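Membership renewed after I cancelled – how do I get off the party's books?

Posted in Civics & Politics by Naveed Rizvi, Nov 9, 2025

I joined my state party in June, mostly to vote in one preselection. My candidate lost by 66 votes, and I've since received more email than I did in my entire working life. I rang the branch and said I wanted out. The chap was lovely. Then my card was charged for another year and I was invited to a trivia night.

Two things. Was the phone call enough to resign? And a second party is now writing to me by name, though I've never given them so much as a doorknock. Can I make either of them stop? I'm in a marginal seat, if that matters. I suspect it does.

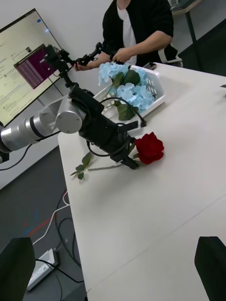
Black cardigan, white shirt, long white table.

Jonuletti

Put it in writing. Most party rules I've read want a resignation sent to the state office, and your branch may have no power to take you off anything. Their power usually extends to the sausage sizzle.

Send one short email to the state secretary. Say you resign effective immediately, give your member number if you can find it, and ask for written confirmation. Don't explain why. I gave reasons once and got a phone call from a bloke who wanted to workshop them.

For the charge, look at what you ticked when you joined. If it was auto-renewal, ask for the money back in the same email, and tell your bank to cancel the card authority as well. I got mine back after 13 days and one reminder.
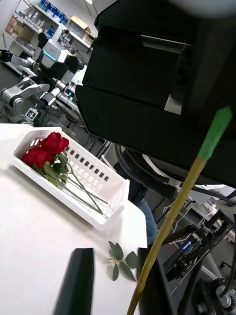
Two red roses in a white basket.

Sidra Durrani

Agree with the above on resigning. On the mail, I have bad news. Registered parties can get the electoral roll, and they're largely exempt from the Privacy Act and the spam rules, so an unsubscribe link is more of a courtesy than a right. Use it anyway – some of them do honour it. Writing to the candidate's own office worked better for me than writing to head office.

If having your address on the roll is a safety worry, you can apply to be a silent elector. Being sick of flyers doesn't qualify. I did check.

And yes, the marginal seat matters. I moved from Plemton, which was held by more than 1,000 votes and where we were left to die in peace, to somewhere far tighter. My letterbox has not closed since.

Usmani

just move house mate, worked for me. although they found me again by the next election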